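Kandley Cell 3

Kandley Cell 3 is a robotic work cell for taking apart and refitting desktop computers, installed at the Flevville plant of the refurbishing firm Calado. It is built around a single robot arm with a two-finger gripper, set over a slatted roller table. Calado has promoted the cell as largely self-running, a claim that its own upkeep records do not fully support.

Setup

Computers are worked on lying on their sides with the side panel off, so the arm can reach in from above. Small parts are staged on a 3D-printed fixture tray beside the case. The arm's positions are taught relative to this tray, and a tray that has shifted on the slats makes every later move wrong by the same amount. The original plan called for a camera check to correct for this. In practice, technicians still jog the arm to a reference post by hand at the start of each shift and after any bump to the table.

Changing from one computer model to another was advertised as a matter of loading a new program. Geert Geerts, who wrote the plant's setup manual, put the real figure at 136 minutes for a model the cell had not handled before, most of it spent on teaching approach points near the drive cage and the processor socket.

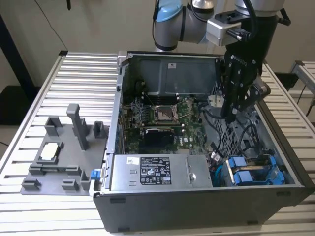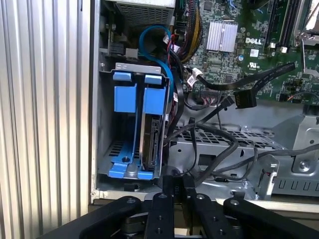

The gripper at work on opened Dell desktop computers, with the motherboard and blue drive carriers exposed.

Cables

Cables are the main source of trouble. A rigid part stays where the program expects it, but a cable may lie differently in each machine, and the gripper can catch one on the way in or out. The maker of the control software, Zinent, lists cable handling as a supported feature. The manual is less confident and tells operators to run the first cycle on any new batch at reduced speed, with a hand on the stop button.

Maintenance

The gripper fingers are wiped down and checked for play every morning, and the mounting screws at the wrist are retightened monthly. Finger pads are replaced after 1195 cycles, well short of the life first quoted for them. The arm's own cable is inspected for rubbing where it loops past the wrist.

In June the cell was stopped for 13 days while a worn gripper coupling was replaced. Calado described the stop as planned. The repair log records it as a fault, and no comparison with the output of the plant's manual benches has been published.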